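**Color and the Reading Room – notes for unit 4**

Séverine Hamel, October 27, 2024
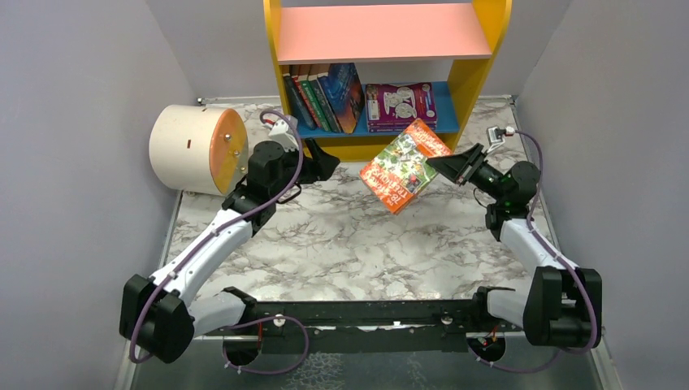

*Fig. 1. A small shelf in yellow, pink and blue, with books leaning to the left.*

Last time we got as far as warm and cool colors, and I promised you the fun part: what happens when they sit next to each other! Put a gray square on yellow and the same gray square on blue. They look like two different grays. Try it with cut paper before you believe me.

**Words to know**

- *Hue* – the color family (red, green, blue)
- *Value* – how light or dark it is
- *Saturation* – how strong or dull it is

Beginners reach for hue first, and I love that, but value does most of the work in a room. Squint at a wall of book spines and the hues fade while the darks and lights stay put.

**For next class**

Read the Delaunay handout up to page 110 (the part on painted furniture is wonderful). Then pick one corner of a library you like and make 8 small swatches from it, by eye, no phone. Mix them in gouache if you have it – colored pencil is fine too.

Swatches go in the tray outside room 540. Anatole Collet has spare paper.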